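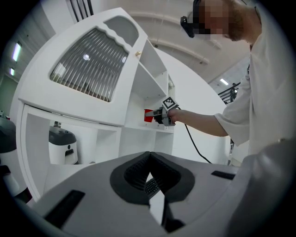

A red cup, a hand-held gripper and a set of white shelves during a session at Wetia.

The people who work the collection floor at Wetia do not call themselves robot operators. Their contracts say "demonstrator," and the robots that will learn from what they record are mostly somewhere else. The floor is fitted out with household furniture, and a shift consists of moving ordinary things from one place to another with a gripper in the hand.

The floor lead came to the job from a packaging plant, where she ran a palletizing cell and later trained the people who ran it. She agreed to talk on condition that her name stay out of it. The conversation took place between two recording blocks on 5th May, at a table beside the charging racks.

Her first answer was about the difference between the two workplaces. "At the plant the robot was behind a fence and you fed it. If it stopped, you reset it. Your skill was in knowing why it stopped. On this floor the skill goes into the recording, and you don't see the machine stop, because the machine runs in a different building three months later."

The task list is short and changes every few weeks. Cups on and off shelves, lids, drawers, keyboards pushed aside so a surface can be wiped. Each task has a written start state and a written end state. Between the two the demonstrator is left alone, within limits. Hands should move at a steady speed. The jaws should close once and stay closed. If an object slips, the take is kept and marked, and the demonstrator goes on from where the object landed.

"Slips are worth having," she said. "New people want to delete them. They come from jobs where a dropped part is scrap, and it takes them a few shifts to leave it in."

Asked what had changed on the floor over the past year, she listed software before anything else. Takes used to be reviewed by hand, one reviewer for every three demonstrators. The reviewer watched each clip, trimmed it, and typed in a label. In July that work went over to a checking program supplied by Arain, which rejects clips when the marker tracking drops out or when the jaw signal and the hand motion disagree. The reviewers were given a choice between moving to the floor and moving to task design. Two did the first, one did the second, and one left the company.

"So the first jobs automated in this building were ours," she said. "People do point that out. I have pointed it out myself, in meetings."

She was careful about what the program does well. It catches tracking faults that a person would miss late in the day. It is consistent from one shift to the next, so a demonstrator who gets a rejection can go and look up the reason. Its weakness is that it cannot tell an odd movement from a bad one. A demonstrator with a shoulder injury reached for high shelves with a bent elbow and a turn of the wrist, and for most of a week her clips came back flagged. The robots could have used the motion. It took a written request to get the threshold changed.

"A reviewer would have walked over and asked her about it. That took a minute. The ticket took five days."
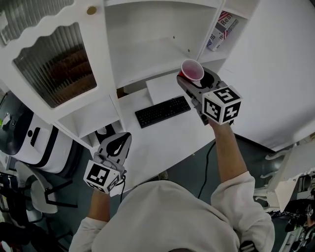
By the Radurier staff desk
Filed under Work and Machines

Part of her own job is now writing those tickets. She put the share of her shift spent at a screen at well over half, and did not describe this as an improvement. At the packaging plant she had known each operator's habits from standing next to them. She now knows them from a table of rejection codes, and makes a point of spending the first block of each shift on the floor with the screen off.

The physical side of the work drew the longest answers. A gripper is not heavy when it is picked up for the first time. After a block of two-handed work the load sits in the forearm and at the base of the thumb, and the demonstrators feel it most on tasks above shoulder height. Blocks were set at fifty minutes when the floor opened. They were cut to forty after the first complaints, and high-shelf tasks are now split so that the same person does not draw them twice in a row.

"The schedule is made by software too," she said. "It was balancing the tasks and it wasn't balancing the arms. We had to give it a rule about arms."

She does not think of the demonstrators as unskilled, and objected when the word came up. A good one can repeat a reach with small, deliberate variation: a slightly different approach angle, a different place on the cup wall. Two-handed tasks are harder, as the idle hand has to be kept clear of the working one and still ready to move. Some people learn this in a week. Others never get comfortable closing on something they cannot feel.

"You lose your fingertips. You get whatever comes back through the handle, and your eyes. Former line workers tend to be good at it. One of ours spent years on door seals at a Honda supplier and she hardly had to be taught."

Pay is hourly. A per-clip bonus was tried and dropped when the recordings became faster and less varied. The floor's current count for a full shift is 132 accepted clips for each station, and she prefers to treat it as a planning number. Demonstrators can see their own count. They cannot see anyone else's, a change the staff asked for.

On whether the work is temporary, she gave a plain answer. The simple tasks are already recorded less often than they were. Requests now lean toward clutter, awkward furniture and objects that have to be moved to reach other objects. She expects the number of stations to fall and the tasks to get longer, and she has told the demonstrators so. Two of them are training on the maintenance side, replacing jaw pads and recalibrating grippers, on paid hours.

"I can't tell them it lasts. At the plant I was told it would last, and the cell I ran is on its second replacement. What I can do is say which parts are shrinking and get people into the other parts while there's a budget for it."

The next block had been called by then. She signed out a gripper from the rack, checked the jaws with her thumb, and went to cover a station for someone on break.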